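Spreadsheet lookup returns the wrong row for part codes with leading zeros

Wolwood
2026-10-10

I keep a parts list of 570 rows. Column A holds the part code, column B the shelf. A second sheet looks up the shelf from a typed code. Codes such as 0039 return the shelf for 39, a different part. The list was exported from a stock program as CSV. Column A is formatted as text. What do I need to change?

Velel

Formatting the column as text after opening the file does not restore anything. The zeros were dropped when the CSV was read. Close it without saving, then use the import dialog and set column A to text there. Do the same for the input cell on sheet 2 before typing into it.

Also check the last argument of the lookup. If it is missing, the function does an approximate match and expects a sorted column. Set it to FALSE.

Kowalchuk

Same trouble here last October. I just put an apostrophe before each code. Slow, but it works.

Prarnura

The apostrophe is fine for a few cells. For a full column, re-import as Velel says. If the original CSV is gone and all codes have four digits, fill a helper column with =TEXT(A2,"0000") and paste it back as values.
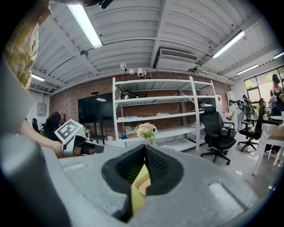

That formula will not separate two parts that have both already become 39. Compare those rows with the stock program by hand. Trailing spaces also break an exact match, so run TRIM on the column first.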